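How I Oil a Tired Wooden Tabletop

I put this off for ages. Our kitchen table had gone grey and thirsty-looking, with a ghostly ring wherever anybody had ever put down a mug, and I kept hiding it under a cloth and telling myself I'd get round to it in the spring. Then in January it rained for what felt like the whole month, I'd run out of other jobs, and I finally got the sandpaper out. It was so much easier than I'd built it up to be!

So this is what I do now, whenever a table needs it. It works for solid wood that's been oiled before or left bare. If yours has a thick shiny varnish on it, that has to come off first and you want a different page (I've only done that once and I made a right mess of it). And if it's veneer, go very gently or leave the sanding out altogether, the top layer is thinner than you think.

What you'll need

Sandpaper in 120, 180 and 240 grit
A cork sanding block
Washing-up liquid and a bucket
Hard wax oil, clear, food-safe once cured
Lint-free cloths (old T-shirts are fine, cut the seams off)
A white nylon pad
Gloves and a dust mask

I used the Kasine clear matt, which I got from Gravden, the decorators' place near us. Lefteris Papadakis on the counter there talked me out of buying the big tin and he was quite right, I've still got half of the small one left.

Step 1: Clean it properly

Warm water, a small squirt of washing-up liquid, and a cloth you've wrung out hard. You don't want puddles. Do the whole top, then go over it again with plain water to get the soap off. If there's a greasy patch (there's always one where the butter dish lives) give it a second go. Then leave it overnight. I know, it looks dry after an hour. Leave it anyway.

Step 2: Sand with the grain

Wrap the 120 round your block and work up and down the length of the boards, always with the grain, never across it. Cross-grain scratches are nearly invisible while the wood's bare and then the oil goes on and they leap out at you. Guess how I know.

Keep the pressure even and don't sit on one spot trying to get a stain out, or you'll make a dip. Work a wide area and fade it off at the edges. My mug rings went after one good pass. There was a black mark that wouldn't budge, probably from a wet tin left standing, and I decided I liked it.

Once the colour looks even, go to 180 and then 240. The last one only takes a few minutes. Do the edges by hand and take the sharpness off the corners while you're there, it feels much nicer to lean on.

Step 3: Get the dust off

Hoover with the brush end, then wipe with a barely damp cloth, then let it dry. Run your palm over it. If it feels furry, the damp has lifted the fibres a bit, so give it a very light rub with the used 240 and hoover again.

Step 4: First coat

Stir the tin, don't shake it. Put a little on the cloth and rub it in, working along one board at a time so you don't end up with overlap marks. Thin, thin, thin. My first table stayed tacky for a week and it was all down to me slapping it on like gravy.

Leave it for 30 minutes, then take a clean dry cloth and wipe off anything still sitting on the surface. Look along the table towards a window and you'll spot any shiny bits you've missed.

One serious bit: oily cloths can heat up and catch fire by themselves if you scrunch them up in the bin. Lay them out flat outdoors to dry, or soak them in water first.

Step 5: Second coat

Next day, give the whole thing a light going-over with the nylon pad, wipe it, and do it all again. I stop at 2 coats. Some people do three on a table that gets hammered, so have a look at what your tin says.

Step 6: Be patient

You can eat off it gently after a couple of days, with a plate under everything, but it carries on hardening for a few weeks. Use coasters, keep hot pans off it and don't wash it with anything stronger than water for now. Spills want mopping up straight away, red wine especially.

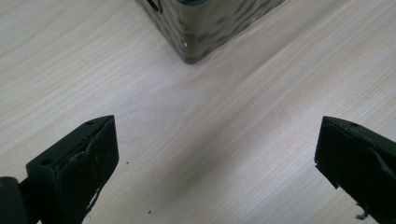 After that the upkeep is next to nothing. I wipe mine down with a damp cloth most evenings, and when water stops beading on it I do one thin coat over the worn patch, feathering it out at the edges. The chopping end gets done twice a year and the far end hardly ever. I write the date on the tin lid in marker so I remember which bit I did last.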